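August, 9.40 p.m.
From the diary of a Wilau town councillor

Home from the meeting at last. Cold potatoes and a boiled egg for supper, and I'm writing this at the kitchen table with my shoes off.

The main item was the number 16 bus. Adent want to stop the evening runs between Wilau and Olusura when the contract comes up, and the town council has to say what it thinks before the county decides. We don't run the buses and we don't pay for them, apart from the small grant towards the shelter by the chemist's, but we do get asked, and people expect us to have an answer.

The hall was fuller than usual. They had put out the chairs from the back store as well and there were still people standing by the radiators. A woman from the new houses spoke first. She works the late shift at the bakery in Olusura and would have no way home. She was clear and brief, and I wrote down most of it. After her came a man who said the bus goes past his window empty every night and has done since Easter, and why should anyone pay for that. There was some muttering but he was let finish. He may be right about his end of the route. The people who use it get off well before it reaches him.

The petition was handed in with 300 names on it. I looked through a few sheets and recognised a lot of the handwriting. Several were from Olusura, so we will have to see whether the county takes them into account.

Adent sent a letter and no one to speak to it. The letter says the evening runs lose money and that they would keep them going for another 12 months if the county made up the difference. It doesn't say what the difference is. I asked whether we could have the figure in writing and it was agreed that the clerk's office would ask. We asked for the same thing in the spring and got a leaflet about the new ticket app. 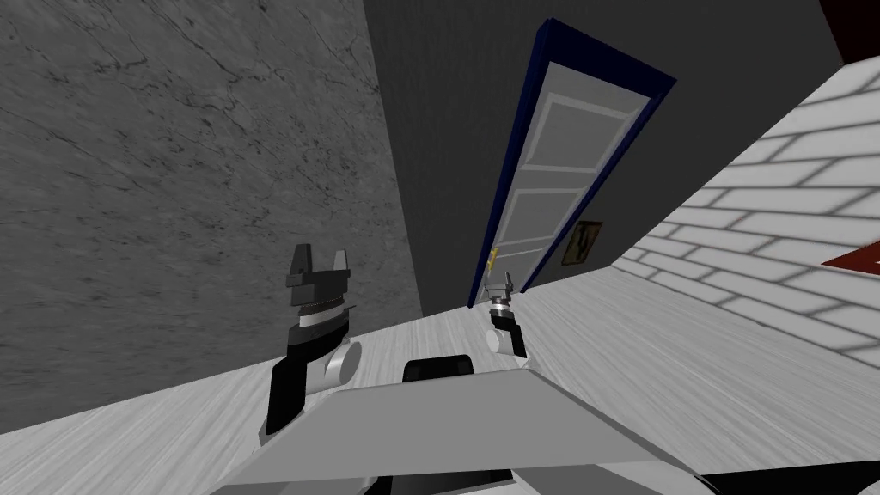
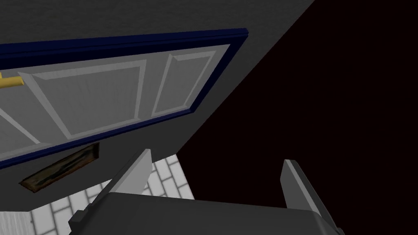
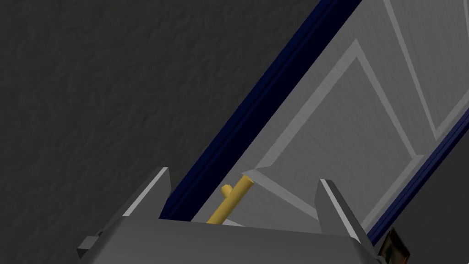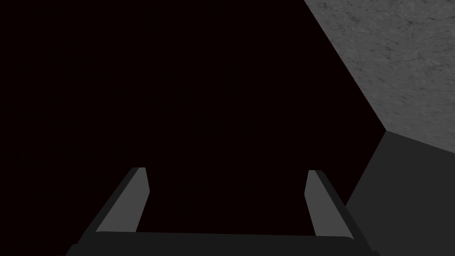
Computer renderings. The first looks along a corridor to a closed door.

We voted to object to the cut. Nobody voted against, though two abstained, and I think they wanted to see the money first. I can't blame them for it. I voted for the objection and would again, but I'd have liked to do it with the figure in front of me.

I also put forward the idea of running a smaller vehicle after eight o'clock, as they do on the hospital route. The chair thought it should go in the covering letter and not in the motion itself, so that the motion stays simple. I agreed to draft the paragraph. I must do that before I forget how I put it. The main points are the late shift, the evening classes, and the last train, which now gets in after the last bus would have gone.

After the buses most of the public went home and we got through the rest quickly. The drain on Urban Street is still not mended. The county has marked it with yellow paint again, over the old yellow paint. The hedge by the playing field will be cut once the birds are done with it. We agreed £100 for new bulbs on the green, after a longer talk than the sum deserved about whether to have daffodils only or put some crocuses in. It will be both.

The car park was left to next month because the plan that came round with the papers was the old one. I had spotted that last night and should have rung somebody.

I walked home the long way, past the shelter. One pane is cracked low down on the left and the timetable has slipped in its case so the bottom line can't be read. I waited to see the late bus come in. It was on time. Four people got off and one got on, on a fine dry evening in the holidays, so I don't know that it proves much either way. I have made a note of it all the same. I might do the same for a few nights once the schools are back and the classes have started, and see if others will take a turn.

To do: draft the paragraph. Report the pane. Find the spring letter to Adent, which I think is in the blue folder under the stairs. Ring my sister back. Milk.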